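Selling to a dealer vs. private party, prices slipping?

skilska_dan
Hi all, hoping for some friendly advice. I have a 2-owner wagon with 34 thousand miles on it, and the Kotinmont lot offered me noticeably less in October than they did back in summer. Same car, same tires, same me! Is the market really sliding or am I being lowballed?

GBastos
Welcome, Dan. Gervásio Bastos here, I've bought and sold cars as a hobby for longer than my wife would like. Wholesale has softened a little, so some of that drop is real. Still, get 3 quotes before you sign anything — Pattinasarany will usually go around $400 higher on a clean wagon.

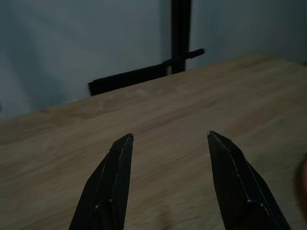

Trade-in pricing is all about the gap between what the dealer pays at auction and what he can ask on the lot. When used prices fall, he protects himself by paying you less first and cutting his sticker later. Think of those two black fingertips with the wide gap between them, one the auction price and one the lot price, and your offer gets squeezed out of whichever side moves.

cerken_wagon
I have to disagree a bit, Gervásio. My dealer in Cerken cut his stickers weeks before his offers budged, and I was watching both pretty closely. I'd sell it private and skip the whole business.

GBastos
Fair enough, small lots do behave differently — I was thinking of the bigger ones.

skilska_dan
Thank you both so much! I'll call Pattinasarany in the morning and let you know what they say.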